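About Dostlow

Dostlow makes warning gear for level crossings – the lights, bells and boom gates that stop you driving in front of a train. If we've done our job, you will have sat at one of our crossings muttering about how long the train was. We take that as a compliment.

The company was started by Yutong Wei and Junhao Du, who met while maintaining signals on a grain line and discovered a shared dislike of crossings protected by one faded sign and a bit of optimism. Their first product, the Ponex, was a flashing light unit that ran off a solar panel. It was ugly and it weighed as much as a calf. Almost 200 of them are still out there.

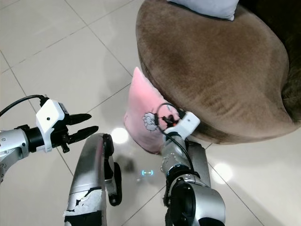
The Pusteck came next, for farm and quarry roads where running a power line would cost more than the road did. It picks up an approaching train by axle counter and talks to the lights by radio. Jingyi Song, our head of testing, has frozen it, baked it and parked a ute on it. She remains unconvinced and would like another go.

We now have 13 staff, one workshop and a front office that gets tidied when a railway is visiting. Xinyi Liao looks after orders and will tell you the true delivery date, even when you'd prefer the other one. Jinfeng Fang runs field service and can usually be reached from 6 am, often beside something loud.
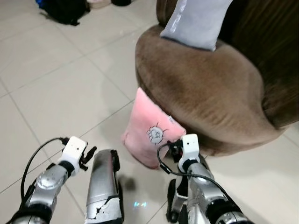 Pink cushion and round brown armchair.

We don't make trains, and we can't make them run on time. People ring us about both. For a quote on a crossing, or spare parts for a Ponex of any age, call the office and ask for Xinyi. Site visits are booked out until August, but she keeps a list for cancellations.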